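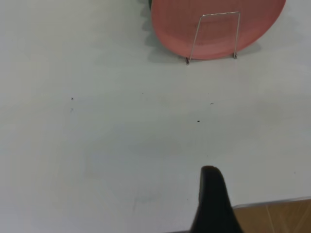 Monday, late

Rain since breakfast and I have not minded a bit. I had meant to get the tomato starts out from under the lamp and into bigger pots, but the potting mix was sitting by the back steps with the bag open, and by the time I remembered it the whole thing weighed as much as a sheep. So that will wait, and I had the long morning to myself with the kettle and Grandma's recipe tin.

I have been putting off the tin for most of the winter. Mom handed it over at New Year with a rubber band around it and said I was the only one who would bother, and I took that as a compliment then and have been a little scared of it ever since. There must be 200 cards in there (that's Mom's number, I haven't checked it) and they are in no order that I can see. Soup is next to fudge. A card for getting candle wax out of a tablecloth is filed right behind the Easter lamb. Half of them don't say how long or how hot, only "until done," and one says "bake as for Helen's," and I have been through the tin twice looking for Helen's and she isn't in it.

But the almond cake was there! I had been so afraid it wouldn't be. It's written in pencil on the back of a seed order form, with the sugar crossed out and put lower, and then crossed out again and put back up where it was, so I suppose somebody complained. It's the one she made every year after the trip to Cáceres, when she came home with a sunburned nose and talked about the storks on the rooftops until Grandpa begged for mercy. She said a lady at the guest house told her how to make it and she wrote it down at the airport. I never knew whether to believe that, since she also told us she had once danced with a bullfighter, but the cake was always good.

I rang Rokeya to tell her and of course she was at work, so I told her voicemail instead, and went on so long that it cut me off. She called back on her lunch break laughing at me. She wants a copy, and she wants me to bring one to supper on Saturday, and she thinks I should type up all the cards and have them bound for the cousins. I said I'd think about it. I do like the idea, but I would want the handwriting in it somehow. The typed words wouldn't be the same without that big loopy G of hers, and the thumbprint of butter on the pancake card.

Anyway I made the cake this afternoon. I had to guess at the pan. The card says "the round one," and hers went to my uncle and is probably in a box in Valtham with the rest of what he hasn't unpacked. Mine is a bit wide, so the cake came out flatter than I remember, and I gave it too long by a few minutes and the edge caught. The middle was lovely though – damp and lemony, and that smell all the way up the stairs. I ate one slice standing at the counter and then felt I ought to do it properly, so I sat down with a fork and had another. That makes 2 slices before supper and I am not sorry.

Tassanee came by at five to return the cake carrier (perfect timing, I accused her of smelling it from the street) and stayed till nearly seven. She is still going back and forth about the job in Vamton. The money is better and she'd have her evenings, but it's a long drive, and her mother doesn't like being alone after dark. I tried hard to keep my opinion to myself and managed it for a whole cup of tea. Then I told her I thought she should take it, and she said she thought so too, and then we both got a little weepy and had to cut more cake. I'll miss having her 2 streets away if she ends up moving. She says she won't move. We'll see.

Must remember: lemons, more ground almonds, call about the gutter over the porch, and ask Mom who on earth Helen was. I'd like to know before I try that card. Also look for the smaller pan at the church sale, they usually have a table of them.

It's 20 past ten and still raining. I put the tin on the shelf by the bread box with the rubber band off, and the almond card is propped against the clock where I can see it.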